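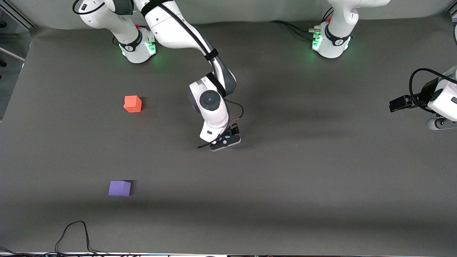 第三讲　方块静物：底色、间距与投影

本讲为Lerkham设计学院基础造型课程讲义之一，供一年级各班课堂及课后使用。课程共18学时，本讲占其中三学时。学生应于课前完成第二讲的灰阶练习，并携带灰阶条到课。

一、本讲内容

立方体是基础造型训练中最早使用的形体。六个面大小相等，棱线清楚，观察者容易判断某一条边的倾斜程度，也容易发现自己画错的位置。本讲以彩色泡沫方块为对象，讨论三个问题：单个方块在中性灰底上的明暗；两个方块之间的距离关系；多个方块的排列。

颜色在本讲中只作辅助。学生先用铅笔处理明度，至第四讲再加入色彩。

二、材料与场地

泡沫方块由教具室统一借出，每组一套。泡沫表面基本不产生强烈高光，明暗过渡较平缓，适合初学者。泡沫质地较软，拿取时应捏住相对的两个侧面，不得捏棱角。棱角受压变形的方块应交还教具室，不再用于写生。

台面须铺灰色垫，垫面保持平整。灰色垫的作用有二：其一，为各色方块提供同一参照；其二，使投影的边缘可以辨认。白色桌面反光较多，会将方块的暗面提亮；花纹桌布则干扰对底边的判断。开始作画前应检查垫面，除去线头、纸屑和橡皮末。

光源以单侧光为准。画室顶灯在练习期间关闭，窗帘放下，由任课教师调整侧灯高度。学生不得自行移动灯具。

三、单个方块的观察

将一个方块置于灰色垫上，视点高于方块。此时顶面所占面积最大，侧面只露出窄窄的一条。初学者常将侧面画得过宽，原因在于头脑中已有“立方体应当看见三个面”的印象。请以铅笔横竖比量，记录顶面与侧面的宽度比例，再行落笔。

观察次序规定如下：

1. 先定顶面四条边的方向，逐条与画纸边缘比较。
2. 再定侧面的宽度。
3. 然后画方块与垫面相接处的暗线。该处颜色最深，宽度很窄，应以削尖的铅笔一次画成。
4. 最后画投影。投影靠近方块处较深，向外逐渐变浅。

浅色方块与灰底之间明度差较大，轮廓容易读出，但暗面往往被画得过黑。建议先将灰阶条贴近方块的侧面，记下读数，再与垫面的读数比较。
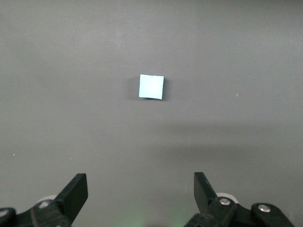 浅蓝色方块的投影应当画成蓝色吗？

铅笔作业中一律按明度处理，不涉及颜色。进入色彩阶段后，投影的基本颜色取决于垫面，可先调出比垫面更深的灰，再视现场观察决定是否略加冷色。直接用方块本身的颜色加黑来画投影，是常见错误，评分时按明暗关系不当处理。

四、两个方块的间距

两个方块同时出现时，间隔本身成为一个形状。作画时应把间隔当作独立的形来测量，不宜先画完一个方块再去安放另一个。

橙红与紫色是本讲常用的一对。二者色相差别明显，明度差别则因光线而异，须用灰阶条分别核对。许多学生凭印象认为橙红必定浅得多，结果将紫色方块画成近于黑色，投影随之无处可深。教师批改时应首先检查这一点。

间距练习分为以下几种摆法，每种限时完成小稿一张：

（甲）两块左右并列，间隔等于一个方块的边长。
（乙）两块前后错开，从作画位置看略有重叠。
（丙）两块斜向分置，间隔大于边长，一块的投影不触及另一块。

小稿不求完整，只画外轮廓、交接暗线和投影范围。每张小稿右下角注明摆法代号及光源方向。

五、多个方块的排列

三个方块的排列以纵列为主。纵列容易暴露透视上的问题：远处方块的顶面较扁，近处方块的顶面较宽，各块底边的位置也依次变化。若三块顶面画得完全相同，纵列便会显得竖立起来，失去平放在台面上的感觉。

纵列不必严格对齐。各块略有偏移时，画面反而容易获得前后关系，测量也更有依据。可先以一条轻线连接首尾两块的中心，再判断中间一块偏向哪一侧、偏移多少。该辅助线应保留至教师检查之后。

构图方面，三块集中于台面一侧、另一侧留空，属于允许的安排。留空部分仍须画出垫面的明暗变化，不得以白纸代替。
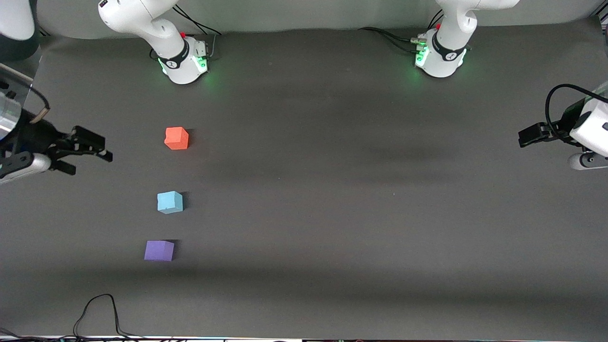

图3　深灰色台面左半部的三块小泡沫方块，大致成纵列

六、延伸：由27个单位方块构成的大立方体

每边三块，共27块，可以堆成一个大立方体。该练习安排在Nellardale教学楼的公共画室进行，由各组合并教具后完成。堆叠时先铺满底层，再逐层向上，各层棱线对齐。写生时只画外轮廓及可见面上的分格线，分格线应随透视逐渐收窄。练习结束后按原套拆分归还。

七、作业与评分

课后作业为一张完整写生，题目为“灰底上的三个方块”，八开素描纸，铅笔。作业应附间距练习小稿，装入同一纸袋，封面写明班级与学号。

评分依据如下：

形体与透视：各方块顶面、侧面比例准确，棱线方向统一。
明暗关系：顶面、侧面、投影与垫面各有明确层次，交接暗线清楚。
间距与构图：方块之间的距离经过测量，留空部分有所交代。
画面整洁：无大面积涂擦痕迹，辅助线轻淡。

迟交作业须事先向任课教师书面说明。未附小稿者退回补齐后再行评定。

八、课后整理

方块按颜色归入原盒，盒盖朝上放回教具架。灰色垫卷起存放，不得折叠。侧灯冷却后方可移动。各组组长在借用登记簿上签字后离开画室。

下一讲内容为方块的固有色与环境色，请携带水粉颜料及调色盘。

Lerkham设计学院基础教学部　讲义编号147　咨询请至Nellardale教学楼教务窗口　版权所有，未经许可不得翻印　返回顶部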